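Last updated: March 2020

HUNDVILLE DISTRICT LIBRARY
Minutes of the Regular Meeting of the Board

By the Recording Secretary

The meeting was called to order by the President at 7:00 p.m. in the reading room of the Main Library. A quorum was present. The Branch Manager for Trurden and the Director were also in attendance.

1. Approval of minutes
The minutes of the February meeting were approved with two corrections. Under item 4, "Pons Street entrance" should read "Pons Street book drop." Under item 6, the motion was tabled, not withdrawn.

2. Public comment
A resident of Burnis asked whether the bookmobile would keep its Thursday stop at the school. The Director replied that the stop remains on the spring schedule, with the arrival time moved to 3:15 p.m. to follow dismissal. A second resident spoke in favor of longer evening hours at Trurden.

3. Director's report
The Director reported that 102 items were withdrawn from the adult nonfiction shelves during February, mostly outdated travel and tax guides. Withdrawn items in fair condition will go to the spring book sale. The new carpet in the Trurden children's area has been ordered. Installation will require closing that area for two days, and notice will be posted at both entrances.

The Director also reviewed the draft cleaning guidelines for public computers, door handles and service desks. Staff have been asked to wipe down keyboards at opening and again at midday. The Board asked that the guidelines be sent to all branches before the next meeting.

4. Mending and supplies
The Board discussed the request to use colored tape for marking shelf ranges and sale tables. The Director recommended that colored tape be kept off books entirely - only archival tape and paste are to be used in mending. Members agreed. 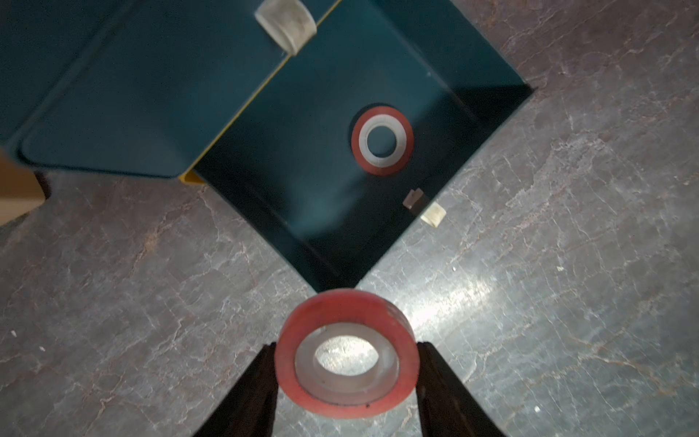
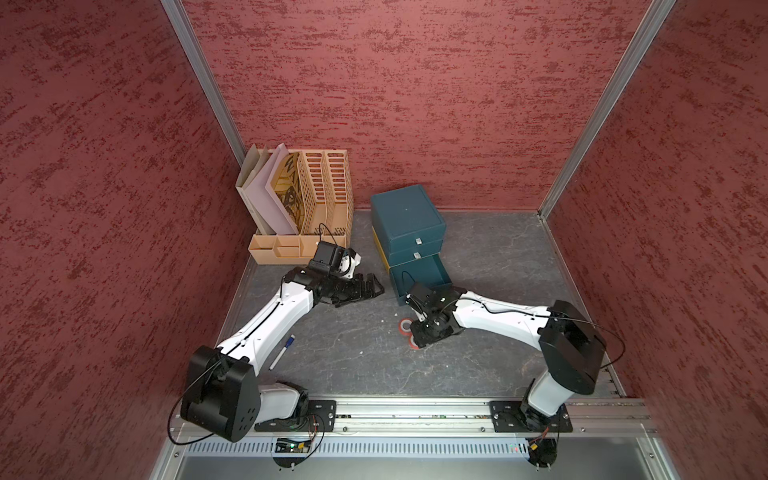

Red tape; desk organizer with upright dividers; red and orange-yellow rolls.

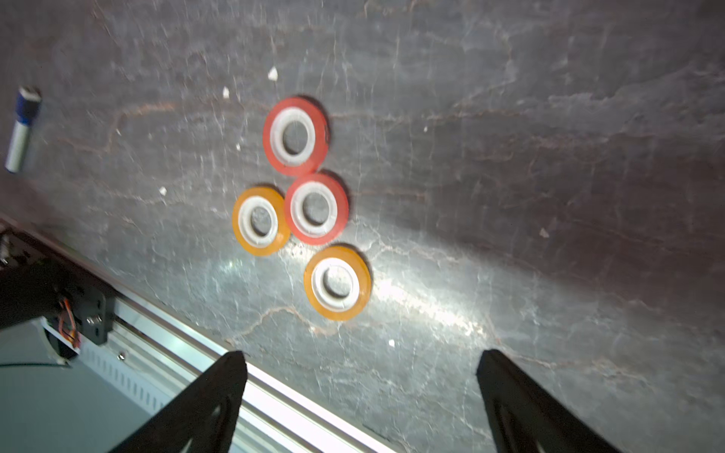

Branch Managers will submit supply requests by the tenth of each month. Requests received after that date will be held for the following order unless the Director approves an exception. The Trurden branch asked for additional book trucks. The matter was referred to the budget session.

5. Meeting room policy
The Board took up the revised policy for the Pons Room. Under the revision, community groups may reserve the room up to two times per month, and reservations will be accepted by telephone or at the service desk. Groups must return chairs to the rack after use. One member asked that the refreshment rule be stated more plainly - covered drinks are permitted, hot food is not.
Motion to adopt the revised policy as amended. Seconded. Carried, with one abstention.

6. Old business
The book drop repair, tabled in February, was returned to the floor. The Director presented the written quote for a new hinge and door. Motion to approve the repair from the building fund. Seconded. Carried.

7. New business
The Burnis reading group asked for permission to display member artwork in the lobby during April. Approved by general consent, provided that nothing is attached to painted walls.

8. Adjournment
There being no further business, the meeting was adjourned at 8:25 p.m. The budget session will be held in the reading room before the next regular meeting.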